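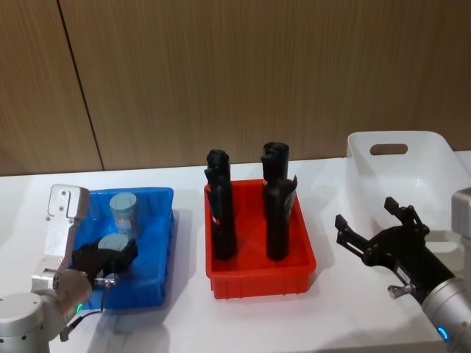

Who can open a new works record for a health building?
Any user with the Site Officer role at the office that owns the building. District reviewers can read and comment on a record but cannot create one.

4. Recording a repair or extension project

This section covers the Works tab in Rollimgate, as used by the Kestwood district health office and its outlying clinics. Set up the building list (section 3) before you begin.

4.1 Opening the record

1. Sign in and choose Works from the left-hand menu.
2. Pick the building. If two buildings share a name, check the plot number.
3. Select New record and enter the funding year. Use the year in which the money was approved, even if work began later.
4. Choose the funding source. Grants paid through the Benítez fund are listed under Other, not under National.
5. Enter the approved amount with no commas or currency sign. An amount of 2,297 is typed as 2297.
6. Press Save draft. The record number appears at the top right.

Note: A draft is visible only to your own office until it is submitted.

4.2 Adding an inspection

1. Open the draft and select Add inspection.
2. Enter the date of the visit as year, month, day, for example 2018-01-13.
3. Fill in the Findings box. The limit is 400 characters. Longer notes should be attached as a separate file.
4. Set the condition grade for the roof, walls, wiring, water supply and drainage. Leave a grade blank if that part was not inspected.
5. Attach the signed visit sheet.
6. Press Save inspection.

Caution: Changing the building after an inspection has been saved deletes the inspection. Print a copy first.

4.3 Submitting for review

Each record needs 2 approvals, one from the district engineer and one from the health office. Select Submit and choose both reviewers from the list. The status changes to With reviewers and the amounts are locked.

If a record is returned, the reason is shown in red under the title. Correct the entry and submit it again under the same number.

Note: Records brought over from Trindard in May have no condition grades. Enter them at the next visit.

For closing a record, see section 5.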